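Review: the Toltik two-finger gripper kit, after one season on our snack table
Updated 3/14/24 with the prices we paid
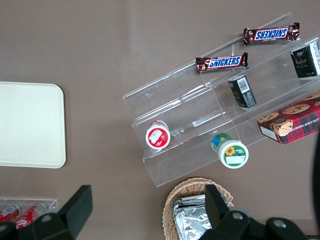

Hina Gondal asked under my earlier post whether a small company should buy the gripper first and decide about the rest later, or whether it is wiser to put the whole table into one budget, with stands, trays, goods and everything. She wrote that her manager gave her one sheet of paper and wants one number on it.

I answered her shortly at that time, and my answer was not very good. I said that she should buy the gripper first. Now I would say the opposite, and this review is partly a correction.

First, what we bought. The Toltik kit contains a parallel gripper with two black fingers, a bracket for a small camera at the wrist, a cable, a controller box and a printed manual. We ordered it from Bronstead, who sell it in our country. The price was 2000 pounds without tax. The arm itself we had already, so I do not speak of the arm in this review. If you have no arm, please stop here and read something about arms, and come back after you have recovered from the prices.

Our task is picking of small retail goods: chocolate bars, small jars, drinks cans, biscuit boxes, packets in foil. We want to take one article from a shelf or a basket and put it in a tray. The customer has vending points in hospitals and wishes to know if refilling can be prepared by a machine. It is a modest project and the money is also modest.

Mounting

Mounting the gripper took one afternoon. The screws are good and the holes are where the drawing says. The manual is translated, I believe, and in the chapter on the cable it says left where it means right. I lost an hour with this. The cable is stiff and wants to make a big curve at the side of the arm, and near the table it can come into the view of the wrist camera. We tied it with a strap higher on the arm, which helps in most positions but not in all. I would like to have a cable with an angled plug in the box. Bronstead told me in writing that such a plug exists and is sold separately. I do not like this answer, but it was at least quick.

Gripping

With bars like Snickers, the gripper is a pleasure. The wrapper gives a little, the fingers close, and the bar comes up straight. If the bar lies with its logo upside down or upright, it makes no difference to the fingers, only to the software, and that is our problem and not Toltik's.

Small boxes are also good when they stand free. When a box stands directly beside another thing, the fingers need space on both sides and they do not find it. The finger is thicker than I understood from the catalogue. Please measure the gaps between your goods before you order, and add the thickness of both fingers. I made this calculation after the purchase.

Jars lying on their side are the hardest thing we have. The lid is wider than the fingertip likes, and a round body wants to roll away from the first finger that touches it. We have had better results by coming slowly and closing on the lid. On bad days the jar goes for a walk and we go after it. The drinks cans are similar, but a holder keeps them in their place, so the success is much higher. I cannot recommend to buy this gripper for loose cans without a holder.

Foil packets in a stack: good for the grip, bad for the camera. The crinkled foil throws the light back in every direction, and the picture at one moment is quite different from the picture a moment later. A soft lamp from the side was the cheapest improvement of the whole project.

The things which are not in the kit

Now I come to Hina's question. My first budget had one line for the gripper and one line called "various". The second line was 300 pounds, and I was proud that it was so generous.

From this money we bought clear acrylic display stands with steps, a clear acrylic holder for cans, a wicker basket, cream trays with a low rim, and then the goods. The trays and the basket are nothing, any household shop has them. The stands were the mistake. They look professional and the customer liked them very much at the first visit. But clear plastic is difficult to see for a camera. The edges give thin white lines where the light falls, the walls almost disappear, and the raised lip at the front of each step is just high enough to catch a fingertip. We touched this lip many times in the first weeks. Now the approach path starts higher, and the movement is longer than I would like.

I do not say you must avoid clear stands. If your customer uses them in reality, you must use them too, and it is better to meet the problem in your own room. But then put the hours in your budget. We used more working time on the stand than on the gripper, and this time was nowhere on my sheet.

The goods also cost more than one thinks. Bars become soft and shapeless after much gripping, and the shortbread inside a dropped box is soon only crumbs. We eat some of the losses. For the accounts I made a separate line, "consumables", to be renewed each month, and our bookkeeping accepted it when I wrote it with the plan and not after.

Spare fingertips

The pads on the fingers wear. A set of spare pads is sold by Afridi, a small supplier, and the fit is the same as the original. I ordered one set to try and then one set more. The whole spare order, with the angled plug from Bronstead and delivery, came to 305 pounds. I write it exactly, as I would have liked somebody to write it for me before I made my sheet. It is a painful sum when you have not planned it.

Toltik offers its own pads as well. They are in my opinion a little better on glass and smooth lids, and the same on paper and foil. If your articles are mostly wrapped, take the cheaper ones.

Compared with the Kurnell

Before the order we had a Kurnell gripper on loan for a short time. It is slimmer, and between crowded goods it goes in where the Toltik cannot. It is also weaker, and a full can was at the limit of what I would trust it with. The Kurnell people do not supply a camera bracket, so you must make one or pay for one. When I put the bracket and the missing cable into the comparison, the two offers were closer than the catalogue prices suggest. For a shop with many thin boxes side by side I would choose the Kurnell. For mixed articles with some weight, the Toltik.

Support

I wrote to Toltik three times. Two answers were correct and polite. One answer was a copy of the manual page with the wrong left and right. The controller software had an update in the meantime, and after it the gripper lost its setting for closing force. Write your settings on paper before you update.

What I would put on the one sheet

For Hina, and for others who must give one number: the gripper with its bracket; spare pads and the angled plug in the same order, so you pay delivery once; stands, holders and trays of the type your customer has; a soft lamp; goods for the table, every month; and the hours for the approach paths, in money, with your real hourly cost. In our case the last line was the biggest of all. If your manager says it is too much, take away articles from the task before you take away the lamp or the spare pads. A table with only bars and foil packets can be a good first step, and the jars can come in a second budget.

My judgement of the Toltik kit: four out of five. The mechanics are solid, the bracket is well made, the price is fair for what is in the box. I take one point away for the thick fingers and for the plug. We will order a second kit in April, this time with everything on the same form, and I will write here if the new manual has the correct cable chapter.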